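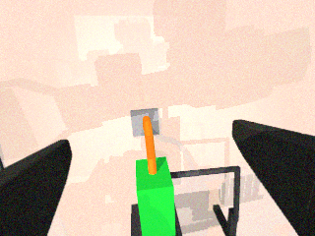
**Progress report, June 29, 2023**
**To:** Mỹ Doãn, Weltcombe
**From:** Thu Lương, Grullach manipulation project

The open day went ahead, and most of the visitors were still awake for the questions.

Sølve ran the simulator on the big screen for the morning session. The green block and orange rod did well with the under-tens, who wanted to know if the gripper could eat them. The adults asked about money. Panagiotis Đorđević answered both groups with the same slide.

We logged 2086 simulated attempts before the doors opened and counted 894 as successful grasps. You'll notice this is under half. Ngân Trương would like it recorded that the rod is thin and that the target in our proposal was written in December, when everybody was feeling generous.

Spending is on plan apart from the projector rental, which ran two days over – the Pesetti people lock up at four and we finished at five.

Still open:

- rerun the grasp set with the new contact settings
- repair the visitor sign-in sheet (12 names, one of them "Batman")
- agree on a date for your own visit

Ngân is handling the reruns and will send you the numbers, whichever way they go.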